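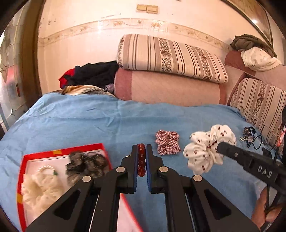
Week 6 covers grasping soft and flexible objects, and most of the session is lab time. Rigid blocks keep their shape when the jaws close on them. A string of beads does not: held upright between two rubber pads it hangs in a column, but the beads can roll against each other and the part outside the jaws is free to swing. A fabric scrunchie gives way under the jaw tip instead, so the width of the opening says very little about how firmly it is held. Read section 3 of the Grevine notes before you start.

**Task for teams (Odier and Mollah groups)**

1. Set up one small sorting job with hair ties, scrunchies or bracelets and an open box.
2. Record demonstrations with both hand-held grippers. Start and end each one with the jaws open.
3. Keep each demonstration to 18 seconds or less.
4. Move the items between runs. Do not put them back in the same spots.
5. Log every failed grasp. Failed runs stay in the set and get the tag `drop` or `slip`.

**Data so far**

The shared Kalico folder holds 191 usable demonstrations. The target for the end of October is up to 2,000 across all teams. Runs with no team name in the log will not be counted.

**Common problems**

- Closing too fast on beads, which pushes them out of line
- Pinching only the top layer of fabric
- Letting the cable pull on the tool during a turn
- Blocking one gripper's view with the other

**Hand in**

One page per team with a table of grasps tried, grasps held, and the tag for each failure. Add two or three sentences on which item was hardest and what you changed. Due 10/4/21, by upload. Questions about the log format go to Lakmal Gazi.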